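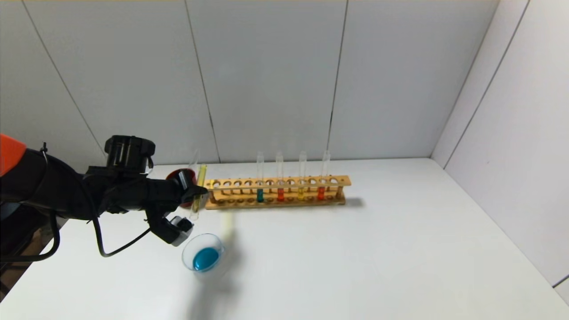 Drasley to Host Regional Adaptive Track Meet in May

DRASLEY -- The Trostgate Adaptive Athletics League will hold its spring regional meet at Talavera Field in May. Registration opens in April and is limited to athletes aged 14 and over.

The program consists of track events in the morning and field events in the afternoon. Track events begin at 9 a.m. Seated throws will use 2 fixed throwing frames on the north side of the infield. Each athlete may enter up to 3 events, relays excluded.

Classification must be complete before entry. Athletes without a current classification may request an appointment on the registration form. Guide runners are registered separately and are not charged an entry fee.

Talavera Field has seating for 2,000 spectators. Step-free access is by the Zalleck Road gate, where accessible parking is also located. Admission is free.

Results will be posted at the field after each event and on the league website by 8 p.m. Protests must be submitted in writing to the meet referee within 30 minutes of posting.

Media passes are available from the league office in Trostgate.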